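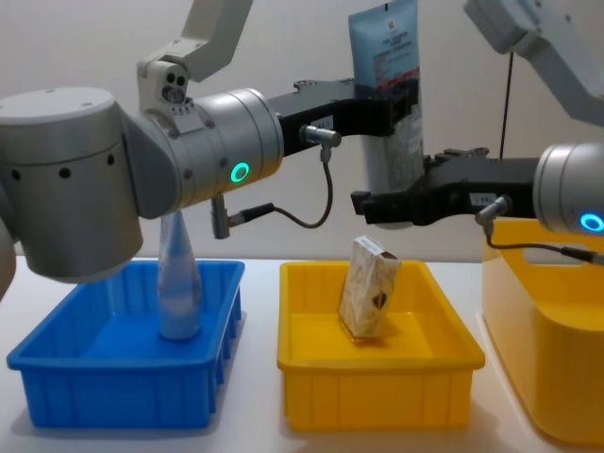 Dead arm (baseball)

Dead arm is an informal term in baseball for a period in which a pitcher loses velocity, control, or both without a specific injury being found. The arm is usually described as heavy, tired, or slow rather than painful. The term is used by players, coaches, and broadcasters and does not appear as a diagnosis in most medical records. In orthopedics the related phrase "dead arm syndrome" has a narrower meaning and refers to sudden weakness of the throwing arm caused by a problem inside the shoulder joint.

Usage

In everyday use the term covers the stretch of spring training in which a pitcher's arm has not yet adapted to the workload. It commonly appears after the first few outings and passes with continued light throwing. The same word is applied to a midseason drop in velocity, most often among starters on a regular rotation, and to fatigue late in the season. Relief pitchers report it less often, although repeated warm-ups without entering a game add to the load on the arm and are not shown in the box score.

Signs

The most common sign is a loss of fastball velocity of 2 to 3 miles per hour with no change in the pitcher's intended effort. Breaking pitches may lose sharpness and stay high in the strike zone. Release point tends to drop, and the pitcher may begin to open the front shoulder early to make up for the lost arm speed. Some pitchers need more throws to get loose. Numbness, tingling, or sharp pain is not part of the informal meaning and is normally treated as a reason for a medical exam.

Causes

The informal condition is generally put down to muscle fatigue in the rotator cuff and the muscles that hold the shoulder blade in place. When these muscles tire, the upper arm bone is held less firmly in the socket during the late cocking phase of the throw. Tightness at the back of the shoulder, with reduced inward rotation, is a frequent finding. Poor sleep, travel, and a rapid rise in throwing volume are also named as contributing factors.

The medical syndrome has different causes. These include tears of the labrum, the ring of cartilage around the socket, and looseness of the joint. Pressure on nearby nerves can produce similar complaints.
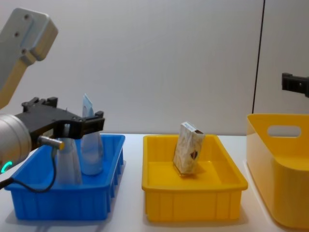

Management

Most cases are handled with a reduced workload. A starter may skip one turn in the rotation or have a bullpen session shortened. Complete rest is less common than light catch at short distance, and long toss is usually reduced or dropped until the arm feels normal. Strength work is directed at the rotator cuff and the upper back. Imaging is ordered if the loss of velocity continues, if pain develops, or if strength tests show a difference from the pitcher's usual results.

Return to a full workload is gradual. A typical sequence is flat-ground throwing, a bullpen session at partial effort, a full bullpen session, and a game outing with a lower pitch limit.

Prevention

Programs to limit the condition focus on building volume slowly before the season. Some clubs count every throw, including warm-ups and throws between innings, which can bring a starter's weekly total up to 600. Youth leagues rely mainly on pitch limits and required days of rest.

See also

Pitch count
Rotator cuff
Labrum tear
Long toss
Starting rotation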